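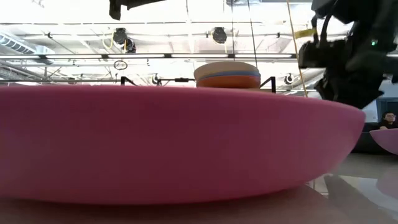 Opening - who I am and why I'm up here

Good morning, everyone. I'm Desmond Park, and before I got mixed up with robot arms I spent a good many years sorting and stacking crockery at Colano, so please be kind if I drift off into plates. (Pause, let people sit down.)

What I want to talk about is what happens to a person's day when part of the job goes to a machine. We asked 66 of our kitchen and wash-up staff before the Rakena trial began, and most of them weren't worried about the pay. They were worried about being bored, or being watched, or having no one to chat to. 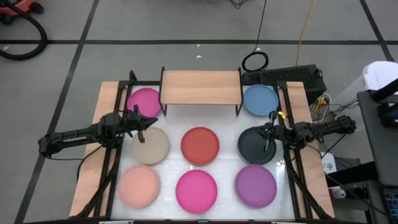

The part of the job that changes first is the handling, all that picking up and putting down. It sounds like nothing until you've done a whole December of it with a sore wrist. So we started there, with one arm on the left, one on the right, and plates in different colours between them, which makes it lovely and easy to say "the purple one" when you're explaining a task to a newcomer. (Slow down here, I always rush this bit.)

What came next was the teaching, and I'll admit I hadn't expected people to enjoy it so much. Staff who had never been asked how they did anything were suddenly being asked all day long. 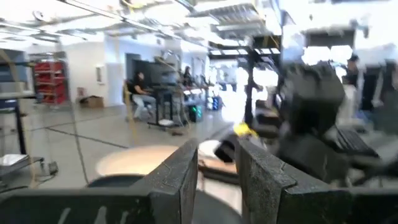
And they had opinions! How to take hold of a rim, when to let go, which stack to leave alone. Two of them have since moved over to training full time, on a better grade, and I'd like to see that written into everyone's contract before we buy a single arm more.

(Mention the rota here - shorter shifts, same money, still being argued over.)
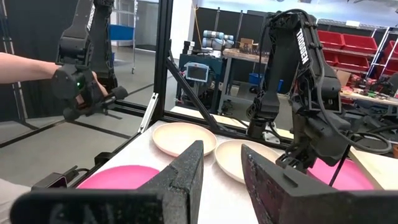
Finbarr Mulligan wrote to me after the last version of this talk to say that the training posts are all very well, but there are only a few of them, and what about the people who simply liked washing up? He felt I'd skated past that.

He was right, so I'm leaving a good ten minutes for it now. Ask the room first, then read out the replies from the night shift.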